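Workshop diary, Nonbridge shared bench
29/08/2025

Table clearing, arms on the common rail

The Duvodano controller was restarted with the revised grip settings, and the session log was opened at entry 2229.

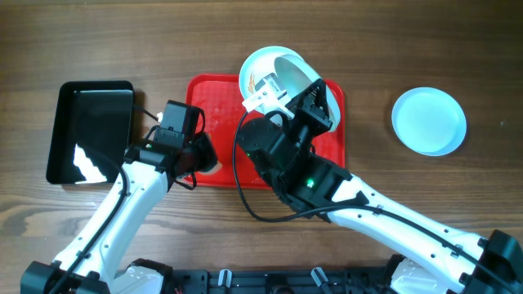

Grip force on the right arm remains the principal concern of this build. The setting carried over from June was reduced by 3 steps. With the bowl held by its rim over the red tray, the cable stands out in a wide loop beside the gripper - a shorter run is to be fitted.

Spacing between the two grippers over the tray was then reviewed.

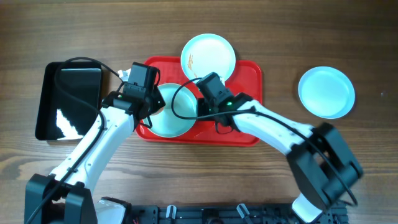
Outstanding work

Order 12 cable clips from Oravec. Recheck the wrist screws on both arms.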